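Sewing and Mending board > Hand stitching
Thread: Thread keeps tangling, is waxing worth it?

merka_mends
I'm hemming a pair of linen curtains by hand and the thread knots up every few stitches. It's ordinary cotton from the Sedgwick range, a 900 metre reel. I cut a length as long as my arm and then some, and by the third fold I'm picking out knots with a pin. Do I need beeswax or better thread?

oldhem9
Cut it shorter. Fingertips to elbow, no more. You'll rethread more often but you won't spend the evening unpicking.

Skoleser
Wax helps with cotton. Run the thread over the block twice, then press it between two sheets of paper with a warm iron so the wax goes in. If you skip the iron it leaves bits on the cloth.

tackingline
Don't agree about wax on linen curtains. I did a pair for the back bedroom and there was a greyish line along the hem where dust had stuck to it. Short lengths and a fresh needle did more for me. Check the eye of the needle as well, a rough one frays the thread and then it grabs.

Skoleser
I've waxed for years with no grey line. Did you iron it first?

tackingline
Yes, both pairs. Maybe it was the wax – it was a cheap block from the market.

Skemenow
Long thread wanders about whatever you're sewing. Surgeons have curved needles and all the rest of it and they still have thread to keep in order. 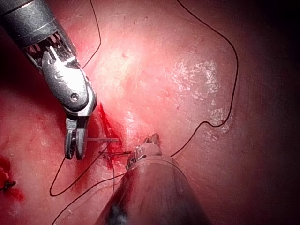

Dark suture thread, and plenty of it.

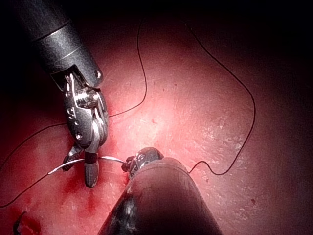 Reply 8
merka_mends
Right, I've cut it down to elbow length and changed the needle. One knot in the whole of the first side. I haven't tried the wax yet.

oldhem9
Good. Let the needle hang now and then so the twist comes out. Every ten minutes or so, or whenever the thread starts to curl back on itself.

buttonbox797
Which end are you knotting? I was taught to knot the end you cut from the reel, so you're pulling the thread the way it was spun.

Skoleser
I've tried it both ways and can't tell the difference with modern thread.

buttonbox797
I can with cotton. Polyester, no.

merka_mends
I've been knotting whichever end was nearest. Will do the second curtain from the cut end and see. Is a size 9 needle too fine for this linen? It's fairly heavy.

tackingline
I'd go up to a 7.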